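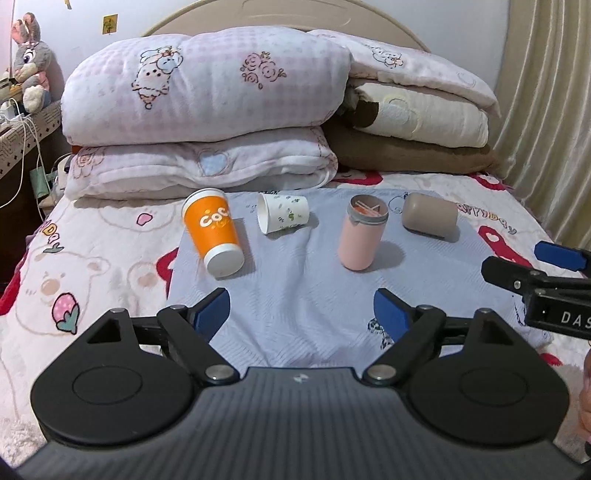
Fornbridge Hand Grippers, Pair

Home | Grippers | Spare Pads | Data Kits | Field Notes | Cart

Okay, product page time, and I'm going to spend most of it on the results because that's what you all write to me about!

The Fornbridge is a hand-held gripper you carry around and do chores with, one in each hand if you buy the pair. What you do with it becomes the training data for an arm. I've been selling them out of the Usgate shop since April, and I use the same set at home for my own experiments (mostly on beds, sofas and the floor, as my family will tell you).

The question I wanted to answer was pretty simple. If all your demos happen on a nice flat desk, does the policy fall apart on something soft? So I recorded 2000 grasps of light, open-ended things, paper cups on their sides and small cylindrical containers, and split them into two sets. One set was done on a desk. The other was done on a cloth spread over a mattress, with busy bedding all around it, cartoon prints and lettering and folded quilts. Same pads, same operator (me).

I trained one policy on each set with the Trasach code, left every setting alone, and ran both on the arm for 186 trials on a bed it hadn't seen. The bed-trained policy won easily. The desk-trained one kept coming in too low and shoving its fingertips into the fabric, and a cup lying with its mouth toward the gripper gave it the most trouble. What surprised me was the mixed run. I took the desk set, added only 40 bed demos, and got most of the gap back. I would have guessed way more than that!

A few things I'd pass on if you want to try it:

Tilt your objects. Upright cups on a mattress are a pain anyway, and the tipped ones taught it more.

Leave the wrinkles in the cloth. I smoothed mine flat for the first batch and ended up redoing it.

Open the fingertips wide before you come in. The blue pads are grippy enough that brushing a paper cup will drag it along.

What I haven't tested: anything heavy, anything with liquid in it, and dark rooms. Please don't quote me on those.

In the box you get 2 grippers, a spare set of blue pads, and the little pivot wrench. The mount for your recorder is separate, and so is the Arellano carry case. Logs and the trial sheet are free to download whether you buy or not.

Page updated 2025-11-28

Comments

cupstacker: Did you try a fitted sheet with no cloth on top? My policy hates fleece.

Isauro Barajas: Ran the 40 demo trick on our couch setup and saw the same kind of jump. Pads are holding up fine so far. Could you post the failed grasps too?

mlw_bench: do the pads ship separately to Canada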